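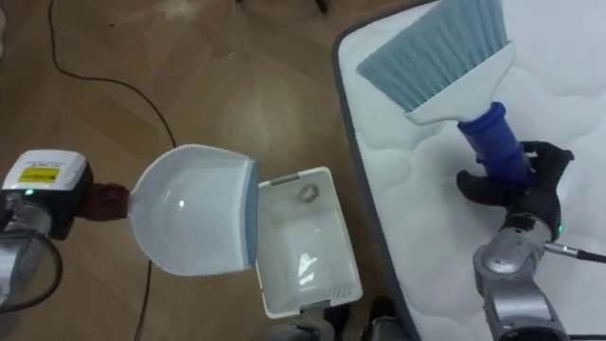

Desmond Mbeki: Before you factory reset it a third time, can you tell me what the thermostat says for the room when the heat cuts out, and whether the screen goes blank or just dims? Those are two very different problems and the app lumps them together.

OK, good question, and sorry for my first message, which was mostly yelling. Let me start over.

The thermostat is a Dallis, the round one with the dial, and it runs the heat in the apartment over our garage in Linumville. It's 400 square feet, one zone, with a Dratov furnace in the closet next to the bathroom. We rent the place out, so when it gets cold in there I hear about it fast (and usually at breakfast).

What happens is this. I set it to 70 in the evening. It holds fine. Then sometime in the night it loses the schedule, shows up as offline in the app, and by 6 in the morning the whole place is chilly. Turn the dial by hand and the furnace comes right on! So I figured the furnace was OK and the thermostat had lost its mind.

To answer you: the screen goes blank. All the way blank, with nothing when I tap it. Then after a while it comes back with the little house logo, like it just got unboxed. I hadn't noticed that part until you asked, because I'd only ever been looking at the app.

What I'd already tried before opening the ticket:

Factory reset, twice. Lost my schedule both times, naturally.

New Wi-Fi password, then the old one back, because the TV up there got confused.

Moved the Wojcik hub from the kitchen shelf to the hall. The signal is better now, so I'm leaving it there, but the nightly thing kept going.

Deleted the app and put it back on. No change, and I had to dig out the email address I signed up with, which was a chore all by itself.

Desmond Mbeki: Blank means it's losing power. Please turn off the furnace breaker, pull the thermostat off its base, and tell me which letters have wires in them. A photo of the base would be great if you can get one. Also look at the furnace end and see if there's a wire on C there too.

Did it this afternoon. Breaker off, popped the face off (it comes off way easier than I expected, I'd been babying it for no reason). Wires at the thermostat are in R, W, Y, G and C. The Y one surprised me because there's no AC up there, so maybe somebody planned on it once. I'll send the base photo separately, my upload timed out.

At the furnace it got more interesting. The low voltage strip is behind the bottom door, and there's a blue wire going to C, only it was barely in there. I touched it and it slid right out. The bare end was short and kind of chewed looking, like it had been stripped with teeth. I trimmed it, stripped a fresh bit, pushed it under the screw and tightened it down. Then I tugged on all the others too. The white one was a little loose, so I did that one while I was at it.

While I had my head in the closet I also found the door switch. You know the little button that tells the furnace its door is shut? The bottom door doesn't sit quite flush, and if you lean on it you can hear the button click. Could that cut the power to the thermostat every time the blower rattles the door?
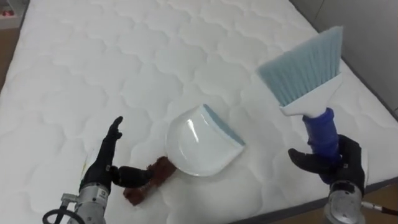
Anyway, I bent the tab on the door back with pliers so it seats better, put everything together and turned the breaker on. The thermostat woke up by itself in a minute or so. I put my schedule back in for what I hope is the last time, and stood around for 30 minutes letting it run. It cycled off, cycled back on, and stayed on the network the whole time.

Desmond Mbeki: Yes, that switch would do it. When it opens, the transformer loses power and so does everything on R and C. With a loose C on top of that, you had two ways to get the same symptom. Leave both fixes in and let it go overnight. If it drops again, check the history screen under Settings, then Equipment, and send me what it says for power.

Next update, morning. It made it through the night! I checked the app at 6, still in my robe, and it had stayed online and was sitting right at 70. The history screen shows a bunch of "power restored" lines from before and then nothing after yesterday afternoon. I'd never have found that screen without you, it's buried.

I'm not calling it done yet, though. Our coldest nights are still ahead and that's when the furnace runs hard and shakes the most. I'm going to leave the ticket open for a bit if that's OK with you.

Two leftover things, neither one urgent:

The unused Y wire. Do I leave it in the terminal or cap it off? It's got nothing on the other end that I can see - it just disappears into the bundle.

And the schedule. Is there any way to save it somewhere so a reset doesn't wipe it out? I've typed the same six lines in so often that I finally wrote them on a sticky note inside the closet door, under the filter size.

Desmond Mbeki: Cap the Y and tuck it back. There's no schedule backup on that model, sorry. Keep the sticky note. I'll hold the ticket open until you tell me to close it.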